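**Camo T-shirts never stack straight. What am I doing wrong?**

Posted by Odukoya, August 3, 2023

I have a drawer of T-shirts. The plain ones fold into tidy rectangles. The camouflage ones fold into something like a sandbag. Same size, same drawer, same person folding.

I start by spreading the shirt on a white table and pulling the top edge tight from both corners. 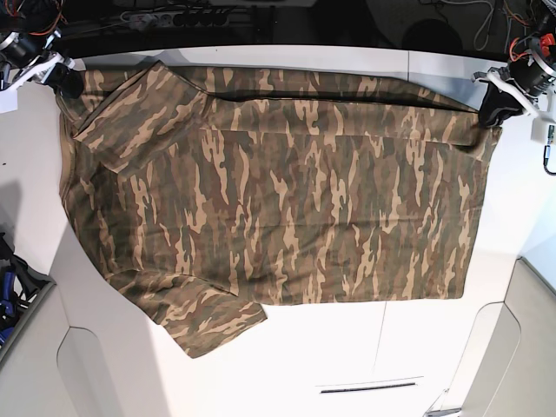
Then I bring the sides in, fold up from the bottom, and flip it over to find a sleeve poking out that I could have sworn was inside. With a gray shirt I'd have spotted it. With this pattern a sleeve can lie on top of the body and I'll take it for more body, which I suppose is what the stuff is for.

I've watched the videos. They always use a white shirt with crisp seams and finish in 2 seconds. Is there a way to do this that doesn't rely on being able to see the edges? I'd also like them to stand up on end in the drawer, but I'll settle for flat.

---

**Nonderholm**

Buy plain shirts.

---

**Emlyn Jenkins**

Ignoring the above, though I can't say it's wrong.

Your trouble is at the start. Pulling the top edge tight straightens the top edge and tells you nothing about the rest. A sleeve can be doubled back on itself under all that olive and brown and you'd never know. So find the sleeves by hand before you fold anything. I did a season in a surplus store with 968 of these on the shelves (I know because I got to do the inventory, in March, in a room with no heat) and by the end I folded them without looking down much.

If you pick the whole shirt up in a bunch to move it, you're back to the beginning. It comes down as a lump and every sleeve is somewhere new.
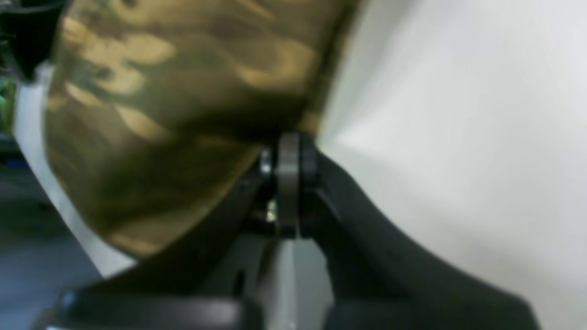

### The way I do it

1. Lay the shirt face down. The tag inside the neck tells you which side is which, and it's usually the only thing on the shirt that isn't trying to hide.
2. Run a flat hand from the collar out along each shoulder to the end of the sleeve. If you hit a thick spot, that's a fold. Open it.
3. Smooth from the middle outward. Leave the small wrinkles alone, they'll be inside anyway.
4. Fold one side to the middle and turn the sleeve back at 90 degrees so it lies along the body. Press it with your palm. Do the other side.
5. Hem up to just short of the collar, then in half. For standing on end, fold in thirds once more.

Step 2 is the one everybody skips - me included, when I'm tired, and those are the shirts that end up at the bottom of the drawer.

If the cloth won't stay flat, give it a shake by the shoulders first and lower it hem first, letting the bottom touch down before the rest.
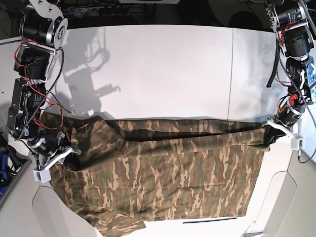 **Does it matter if the top edge is folded over a little when I start?**

It matters more than a crooked hem does. A doubled strip up there gets folded in with everything else and gives you one fat end, and a shirt with a fat end won't stand up in a drawer. Flatten it out before you bring the sides in.

---

**Kemomum**

I roll mine. Rolled shirts have no edges to line up and my son can't tell the difference, he pulls out the bottom one regardless. Emlyn's way looks nicer for the four minutes it lasts.

Also, fold them inside out if the inside of the fabric is paler. Some of ours are almost plain on that side and you can see the seams fine.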